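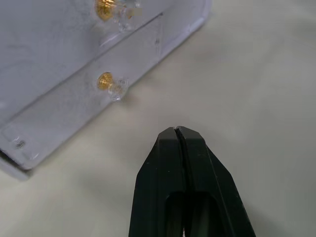
4.2 Running order and music slots

Figure 3. White plastic chest of drawers on a pale tabletop.

The second part of the study looks at where live music was placed in the running order of evening talk shows. We coded 100 broadcasts from two programs, Gister and Vitetti, using the published schedules and the recordings held by the Halás archive. Holiday specials were coded separately, as they run longer and often use a house band for the whole show.

Of the regular broadcasts, 37 closed with a musical guest and 13 opened with one. In 30 others the music came between the second and third interviews. The rest had no live performance, or had one so short that the two coders could not agree on whether to count it. Those cases were left out of the comparison with audience figures.

Gister used the closing slot more often than Vitetti. Producers' notes suggest this was partly practical: the studio floor had to be cleared before a band could set up, and a late slot allowed this during the last commercial break. Vitetti had a second stage from July onward and could move its music more freely. We therefore treat its earlier and later broadcasts as two groups in the next section.

The schedule for the episode of 28 November 2020 was changed on the day of broadcast. It was coded as aired. Interviews in which a singer talked but did not perform were marked as talk, following the coding guide in Isa.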